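4.2 Löffel von der Platte: was die Simulation hergibt

Der Greifer für die Gemeinschaftswerkstatt Folholm ist in großen Teilen am Bildschirm entstanden. Das hatte praktische Gründe. Die Werkbank steht der Gruppe nur an zwei Abenden in der Woche zur Verfügung, und ein Fingerpaar, das an einem virtuellen Löffel scheitert, kostet kein Filament. Aus diesem Umstand wird in Selbstbauprojekten gern der Schluss gezogen, die Simulation ersetze einen Teil der Erprobung. Wir sind mit dieser Erwartung in das Projekt gegangen und halten sie inzwischen für schlecht begründet.

Als Aufgabe wurde das Aufnehmen von Besteck gewählt, genauer gesagt eines flach liegenden Löffels. Ein Löffel ist für parallele Fingerflächen ein undankbares Objekt. Der Stiel ist schmal, die Laffe gewölbt, und beide reagieren auf Berührung unterschiedlich: Am Stiel dreht das Teil weg, an der Laffe kippt es. Wer einen Haushaltsgreifer bauen will, kommt an solchen Teilen kaum vorbei. Die in Werkstattforen beliebten Würfel und Dosen haben wir deshalb nur in den Vorversuchen verwendet.

Die Szene wurde in Bullesska aufgebaut, der Sammlung von Szenendateien und Skripten, die in der Werkstatt gemeinsam gepflegt wird. Das Armmodell stammt aus einer fertigen Bibliothek. Es hat mit dem Arm auf der Werkbank die grobe Anordnung der Gelenke gemein und sonst wenig. Das ist für die folgenden Ergebnisse wichtig und wird in Berichten über ähnliche Projekte oft nur in einer Fußnote erwähnt.
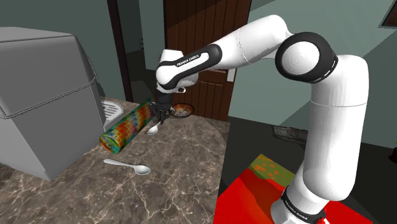 Abbildung 1. Gerenderte Szene, Greifer am Stielende des hinteren Löffels.

Insgesamt wurden 1.126 Griffe simuliert. Davon entfallen 600 auf die erste Fingerform mit geraden Backen, der Rest auf spätere Varianten. Eine Erfolgsquote geben wir für diese Läufe absichtlich nicht an. Sie ließe sich aus den Protokollen ohne Mühe berechnen, hinge aber vor allem vom eingestellten Reibwert ab, und diesen Wert haben wir im Lauf der Arbeit mehrfach geändert. Anselmo Apaza, von dem die Kontaktparameter der ersten Fassung stammen, hat in seinem Arbeitsprotokoll festgehalten, dass sich mit zulässigen Werten nahezu jedes Ergebnis erzeugen lasse. Wir haben das nachgestellt und können ihm nicht widersprechen.

Schwerer wiegt ein zweiter Punkt. In der Simulation liegt die Platte eben, und der Löffel liegt genau dort, wo die Szenendatei ihn ablegt. Auf der Werkbank in Folholm liegt nichts eben. Die Platte hängt zur Raummitte hin durch, und die Höhe, in der die Finger ansetzen müssen, verschiebt sich mit dem Ort. Für Würfel spielt das keine Rolle. Bei einem Stiel entscheidet es darüber, ob die Backen ihn fassen oder über ihn hinweggleiten.

Auch die Anordnung der Gegenstände verdient Misstrauen. Die Szene wirkt auf den ersten Blick unordentlich genug, um einer echten Küche zu ähneln: zwei Löffel und eine Gabel, dazu ein liegender bunter Zylinder, hinter dem eine flache Schale steht. Ourania Panagiotou hat in der internen Durchsicht angemerkt, dass diese Unordnung gestaltet sei. Zwischen den Besteckteilen bleibt so viel Platz, dass ein Greifer fast immer von oben herankommt. In einer Schublade oder in einem Spülbecken gilt das nicht. Ein Verfahren, das hier besteht, hat also zunächst gezeigt, dass es mit großzügigen Abständen umgehen kann.

Der Zylinder ist immerhin ein ernsthaftes Hindernis. Führt die Bahn zu dicht an ihm vorbei, verengt sich der Raum für die seitlich ausladenden Glieder des Greifers, und die geplante Öffnungsweite lässt sich nicht mehr nutzen. Diese Konstellation haben wir gesondert betrachtet, denn sie kommt den Verhältnissen auf der Werkbank am nächsten. 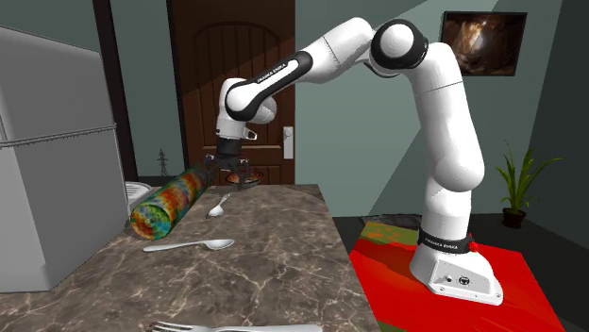
4.3 Vergleich mit dem Aufbau auf der Werkbank

Auf der Werkbank wurden 40 Griffe ausgeführt, alle mit derselben Fingerform und demselben Löffel. Die Zahl ist klein. Sie ergab sich aus der verfügbaren Zeit, und wir leiten aus ihr keine Quote ab. Brauchbar sind die Versuche trotzdem, denn die Fehler traten in einer Form auf, die in keinem der simulierten Läufe vorkam.

Der häufigste Fehler begann mit einem sauberen Griff. Die Backen schlossen, der Stiel saß fest, und beim Anheben drehte sich der Löffel langsam um die Verbindungslinie der beiden Kontaktflächen. Im simulierten Kontaktmodell ist die Fläche der Backen starr, in der Werkstatt besteht sie aus einem aufgeklebten Gummistreifen, der unter Last nachgibt. Wie stark er nachgibt, hängt vom Kleber und vom Alter des Streifens ab. Wir sehen keinen vernünftigen Weg, das mit den Mitteln eines Hobbyprojekts zu modellieren.

Der zweite Fehler betraf das Getriebe. Der Nachbau, in der Werkstatt nach dem Ort seiner ersten Vorführung Prirnley genannt, hat in den vorderen Gelenken merkliches Spiel. Beim Richtungswechsel läuft die Hand nach. Gegen Ende einer langsamen Annäherung ist das kaum zu erkennen, beim Schließen der Finger dagegen verschiebt sich der Löffel auf der Platte, bevor er gehalten wird. Man kann das Spiel als Rauschen in die Simulation einsetzen. Wir haben es versucht und damit Läufe erhalten, die schlechter aussahen, ohne den echten Läufen ähnlicher zu werden.

Für die Beurteilung eines einzelnen Griffs ist die Nahansicht ergiebiger als die Ansicht der ganzen Szene. Sie zeigt, in welcher Höhe die Backen am Stiel sitzen und wie weit die Laffe über sie hinausragt. Aus diesem Verhältnis lässt sich der Hebel abschätzen, an dem das Gewicht der Laffe angreift. Über die Haltekraft sagt auch eine Nahansicht nichts aus, und ein gehaltener Löffel in der Simulation sieht bei zu hoch angesetzter Reibung genauso überzeugend aus wie bei richtiger. 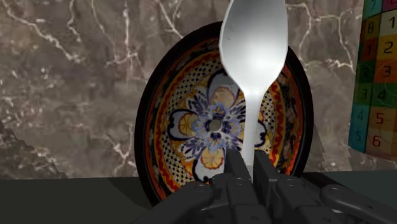
Arbeitsgruppe Greifer und Antriebe, Gemeinschaftswerkstatt Folholm

Unklar bleibt, ob sich der Aufwand für die Szenen gelohnt hat. Die Konstruktion der Finger hat von ihnen profitiert, vor allem bei der Frage, wie breit die äußeren Glieder ausschwenken dürfen. Kollisionen dieser Art sind reine Geometrie, und Geometrie bildet die Simulation zuverlässig ab. Für alles, was mit dem Kontakt selbst zu tun hat, fällt unsere Bewertung deutlich zurückhaltender aus. Die Zeit, die in das Abstimmen der Kontaktparameter floss, hätte in einen steiferen Unterarm und einen zweiten Satz Gummistreifen gehört.

Ein Einwand aus der Gruppe soll nicht unterschlagen werden. Apaza hält die Werkbankversuche für ebenso wenig übertragbar, denn auch sie gelten nur für einen Löffel, eine Platte und einen Kleber. Das trifft zu. Wir würden daraus allerdings folgern, dass beide Teile der Arbeit vorsichtiger zu lesen sind, als es in der ersten Projektskizze stand. Dort war von einem Greifer die Rede, der einen Tisch abräumt. Davon ist der jetzige Stand weit entfernt, und die Gabel wurde bislang auf der Werkbank überhaupt nicht erprobt.

Die nächste Versuchsreihe ist für November vorgesehen. Sie beginnt mit der Vermessung der Plattenhöhe, danach folgt das Gelenkspiel bei unterschiedlicher Last. Die Szenendateien bleiben bis dahin unverändert, damit sich die neuen Messungen wenigstens gegen einen festen Stand vergleichen lassen.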